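1/ Notes on the text of "Dendlow," the river novel signed only "Chin." I have been comparing the serial in the Plutport Monthly with the Stirkwood one-volume edition. They are different books in more places than the catalogs admit. Thread.

2/ The serial ran in 20 parts. Stirkwood set the book from the printed parts, probably with a marked copy supplied by the author. The marked copy is lost. Everything below rests on collation of the two printed states.

3/ My count of substantive variants is 187. That excludes punctuation, hyphenation and the spelling of the ferryman's name, which the serial gives three ways and Stirkwood gives two.
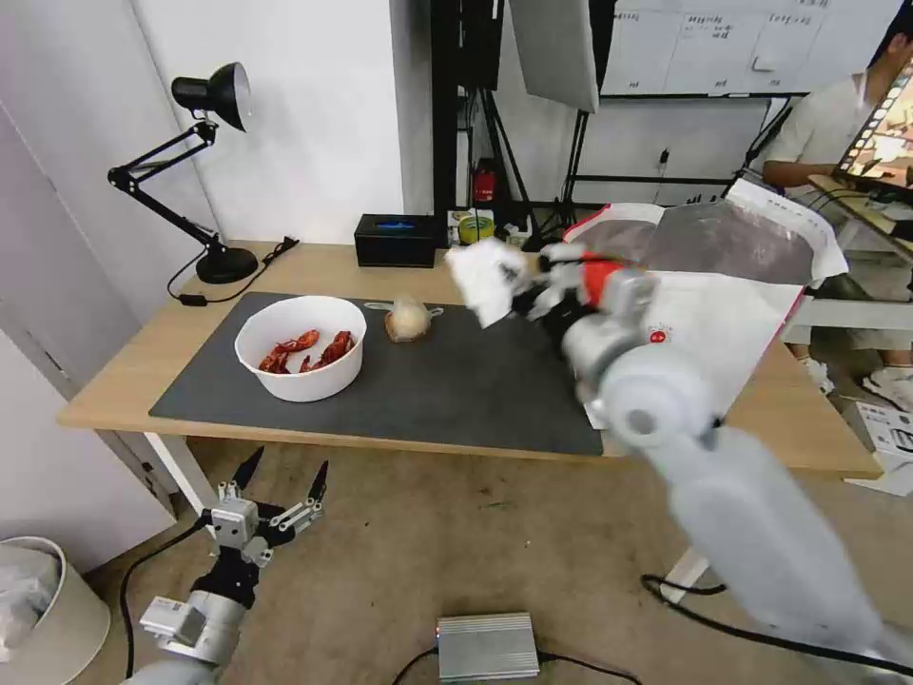

4/ Chapter 10 has the heaviest revision in the book. In the serial, the magistrate's widow serves her creditors a cold lobster. In Stirkwood it becomes crayfish, and the dinner grows by two pages. The revised dish is easy enough to picture: a round white bowl, a pile of cooked crayfish, the red shells and claws showing above the rim. The change matters to the plot. Crayfish come out of the river she is accused of poaching, so the creditors are eating the evidence. In the serial the lobster is only expensive.

5/ Stirkwood missed one. Late in the same chapter the attorney still "cracks the lobster's claw." Every later reprint I have checked keeps the error, which makes it a quick test for whether an undated copy descends from the book or the serial. If the dinner has both animals, it is Stirkwood.

6/ Jonalyn Policarpio argues that the lobster was left in on purpose, as a sign that the attorney alone has been given a better plate. I don't find this convincing. The attorney arrives late and sits at the bottom of the table. Her note on the seating plan is still the best thing in print on the chapter.

7/ The other large change is the ending. Serial: the widow sells the ferry rights and leaves for Plutport by the night coach. Stirkwood: the sale falls through and she stays. Stirkwood cut 53 lines to do this and added a single paragraph, in a noticeably plainer style.

8/ The cut lines include the only description of the coach and the only use of the widow's first name. Readers of the book version never learn it. The introduction to the current paperback uses the name throughout without saying where it comes from.
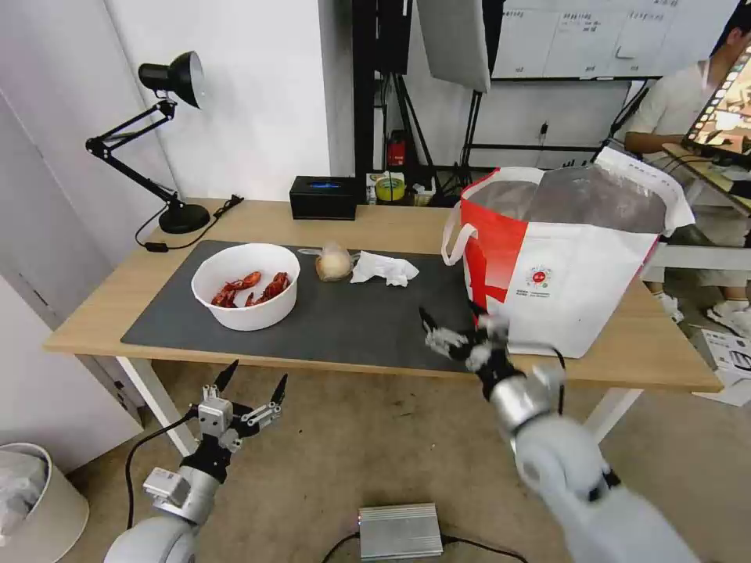

9/ On translations. Smaranda Ilie worked from Stirkwood but restored the serial ending as an appendix, with the name. Her afterword says she considered correcting the lobster and left it alone. As a policy that is defensible — a footnote would have helped.

10/ Chapter divisions also differ. The serial breaks wherever the Monthly ran out of column. Stirkwood merges parts six and seven, then splits part twelve at the flood. Citations by chapter number are therefore unreliable after chapter five. Please cite the edition as well.

11/ Still open: whether the April installment was reset partway through the print run. I have seen two copies with different final lines on the last page. If you have access to a bound volume of the Monthly, I would like to know whether yours ends on "water" or "the water."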